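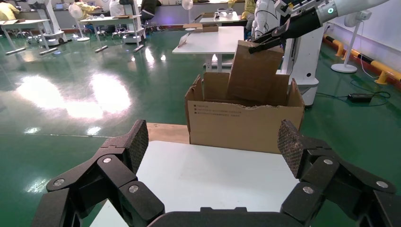 Storing and Reusing Cardboard Boxes
Household Guidance Sheet, Clokholm Residents' Service
Revised February 22, 2024

Summary: Residents are asked to keep sound boxes for reuse and to flatten the remainder before collection. The following guidance applies to all flats and to the shared workroom on the ground floor. Questions should be addressed to Krisztina Vass at the service desk.

Which boxes are worth keeping

A box may be kept if its base is firm and all of its corners are square. A ragged upper rim does not matter for storage at home, provided that the side panels are whole. It does matter for posting, as tape will not hold well along a torn edge.

Boxes that have held fish, meat or cleaning products should not be kept. The same applies to any box with a musty smell or a soft patch on the underside. Grease stains spread to whatever is packed next.

Opening a box without spoiling it

Cut the tape along the centre seam with a short blade, then at each end. Do not pull the flaps apart by hand. Stand the flaps upright while the box is being filled or emptied, and fold them down only when the work is finished.

Work on a clear table at waist height. Filling a box on the floor is a common cause of back strain, and a full box is in any case easier to slide from a table on to a trolley than to raise from the ground.

Dividers and loose sheets

Flat pieces of cardboard should be saved along with the boxes. A sheet cut slightly narrower than the box can be lowered in at an angle and then straightened, so that it does not catch on the sides. Hold it by the top corner or the upper edge. Sheets may be used:

between layers of plates or jars
upright, to keep books from leaning
under the base flaps of an older box
as a lid where the flaps are missing

Ebise Tufa, who runs the workroom, recommends cutting dividers with the ridges running from top to bottom. Dividers cut the other way tend to fold under the weight of crockery.

Weight

No box left in the shared store should weigh more than can be carried comfortably by one person. Books go in small boxes – bedding and curtains in large ones. If a large box must hold something heavy, place the heavy item at the centre of the base and fill the sides with towels or crumpled paper.

Labelling

Write the contents on one long side and one short side, never on the top alone. Strike through any old address and cover printed barcodes with plain tape. Boxes in the store that carry no flat number will be opened.

Flattening and collection

Slit the base tape, push the sides together and tie the stack with string in both directions. Stacks should be no taller than 30 centimetres. Remove plastic pockets and foam. Staples may be left in place.

Cardboard that has been left out in the rain should be dried under cover before it is tied. The June collection is earlier than usual and the revised times are posted beside the lift.

Boxes for residents moving out may be requested from Tekle Seyoum at least one week in advance.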